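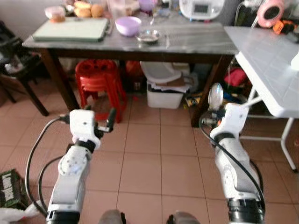
Our two-armed helper, Wuno, has finally moved out of the Stikville workshop and into my kitchen, and I couldn't be happier! Tayla Harawira and I have been building it on Friday evenings since October, and the new wrist code went on at 3 in the morning (my idea, sorry Tayla). We're starting small. The right gripper has the clear plastic spoon, the left one is free, and the lavender bowl on the marble table is the first target - stirring comes later. Elsa Savolainen is still tidying up the cable runs, and the next open evening at Stikville has 12 places, so drop me a line if you fancy one.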